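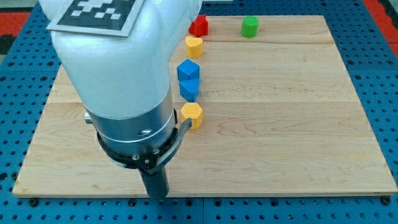
Edge-glued panel

An edge-glued panel is a flat board made by joining several narrow strips of solid wood side by side with adhesive. The grain of every strip runs in the same direction, parallel to the glue lines. Panels of this type are used for shelves, table tops, stair treads, cutting boards and drawer fronts. They differ from plywood, in which thin layers are stacked with the grain of each layer turned against the next.

Background

Wide boards cut from a single log are costly and tend to cup as their moisture content changes. Joining narrow strips allows smaller logs to be used and spreads the movement of the wood over many pieces. Joiners made such panels by hand with hide glue long before factory production. The Nestenberg works, a sawmill that had turned to panel making, ran a steam-heated press with room for 12 panels per charge. The press was later replaced by a continuous line.

Manufacture

Sawn lumber is dried in a kiln, normally to a moisture content between 6 and 10 percent for indoor use. The boards are planed on two faces, ripped into strips and sorted by color and defects. Knots and splits are cut out. In full-stave panels each strip runs the whole length of the panel. In finger-jointed panels, short pieces are first joined end to end with interlocking cuts.

Adhesive is applied to the edges by roller, and the strips are clamped until the glue has set. Polyvinyl acetate is common for dry interiors. Polyurethane and melamine-based adhesives are chosen where the panel may become damp. Cold-pressed panels are usually left to rest before sanding. The glue adds water to the wood near each joint, and a panel sanded too early may show shallow grooves along the glue lines once this water has left. The Joler method, used in some smaller shops, sets the rest period at 72 hours.

Strip orientation

Two arrangements are in use. In the alternating pattern, the growth rings of neighboring strips curve in opposite directions, which gives a slightly rippled but generally flat surface. In the uniform pattern, all rings curve the same way. The face then has a more even appearance, but the panel may bow as a whole and is often held flat by battens or a frame.

Movement and fixing

Panels change little in length but noticeably in width. Screws through a panel into a rigid base are therefore set in slotted holes. Breadboard ends are fixed firmly at the center only, so that the main panel can expand on both sides.

Testing

Glue lines are checked by shear tests on small blocks and by soaking followed by drying. In a series carried out on beech samples at the Baumgart workshop, 159 of 200 blocks broke in the wood and the rest along the joint. A high share of wood failure is taken as a sign of a sound bond.

See also: Butcher block; Finger joint; Plywood; Wood drying

Last revised February 19, 2021 | Hasen Reference | Contact | Copyright | Back to top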